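Visa delays at the Haner consulate – FAQ

Is the consulate closed?
No. Open mornings only, over 2000 applications waiting.

Who replaces the consul?
Not announced. Kiri Fairweather is acting untill November.
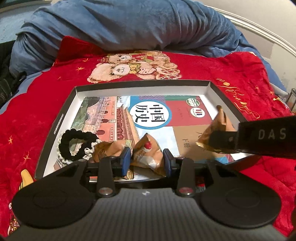
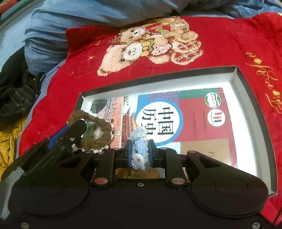 Student visas are still being issued, 20 a day. Bring your school letter and passport. Study materials dont count as proof of enrollment – a textbook like the Chinese history one in both photos won't help at the window.

Fee?
155, card only. No refunds if the post is downgraded.

Can I apply in Tomoana instead?
Yes, if you live there.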